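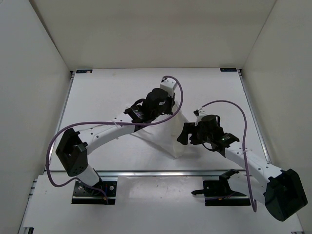
The hard part is the cable

By the time you read a brochure for a two-armed bench cell, somebody has already made it sound like a kettle. Plug in, teach, walk away. Lenotura, which sells one from its shop in Flistoddale for $2,799 an arm, promises a working setup in an afternoon. I gave it 3 days and I'd still call it unfinished.

Bolting down the bases was quick. Dressing the sensor cables was not. Each purple lead has to run from the housing on the gripper back along the forearm, with enough slack for the wrist to turn and not so much that it snags. A white zip tie holds it. Too tight and the wrist fights it, too loose and the loop wanders into the work. The manual gives this one line.

Then there are plastic bags, the job every vendor now likes to show off. A bag has no fixed shape, and a grip that suits one fold is wrong for the next. Vanhove, the Hernmont packer weighing up a purchase, wants to know what happens on the late shift, when the person who set the thing up has gone home. Fair question. The service plan runs 18 months and leaves out cables.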